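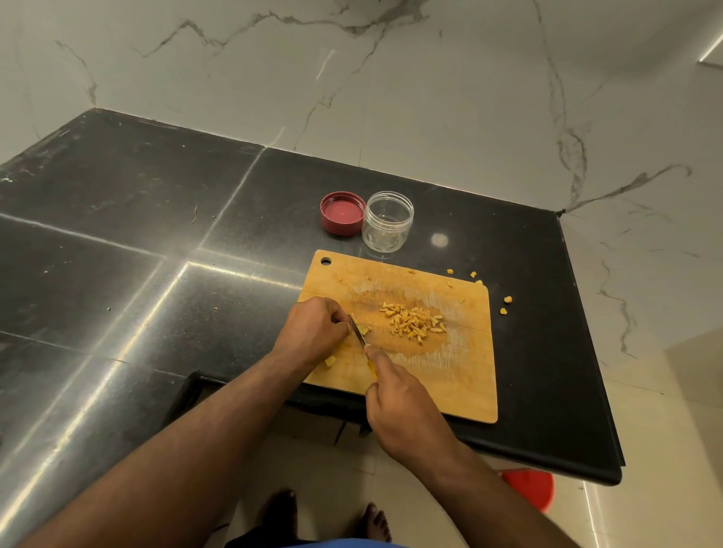 Project Report: A Kitchen Chopping Arm
Holtivell Shared Workshop, 4 July 2021

1. Aim

To build a bench-top arm that cuts a piece of root into matchsticks, and to finish with the same number of fingers. The second half of the aim was met in full.

2. Build

The frame is aluminium offcuts from the Masden scrap bin. The arm has 3 joints, driven by second-hand Stosier servos, and the knife sits in a printed clamp. A second, shorter arm was meant to hold the root. Its grip had 2 settings – dropping it and crushing it.

3. Method

We wrote down how a person does the job, then tried to turn that into moves. "Curl the fingers and shuffle back a bit" became 2556 lines of code, most of them about the shuffling.

4. Results

Straight, even carrots went well. Ginger has knobs, and the arm took each one as a personal insult. The clamp cracked in April and was reprinted thicker. After that the knife stayed put and the board moved instead.

5. Further work

A damp cloth under the board. A force sensor, if the budget allows. The holding arm needs starting again from scratch.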